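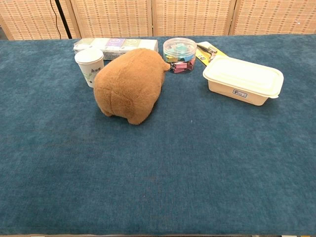
I've spent 30 days going back and forth between two grippers, and I'm ready to pick a fight about it: we test these things on the wrong objects. Every comparison I read uses machined blocks, and the Flemis two-finger looks wonderful on blocks! So does the Poltow, for that matter.

Then you hand them a plush toy, a paper cup with a lid, a jar of binder clips, and suddenly the spec sheet is no help. The Flemis squeezed a cup flat on me three times before I gave up and turned the force way down – and then it dropped the jar. The Poltow is slower and uglier and I like it a lot more.

Ghizlane Slaoui thinks I'm being unfair, and that a good controller would fix most of my complaints. Maybe. But I paid $1,218 for a gripper, and I'd like it to be decent before I spend another month tuning it. Give me reviews with soft, slippery, annoying stuff in them. I'd read every one, even the long ones with the force plots.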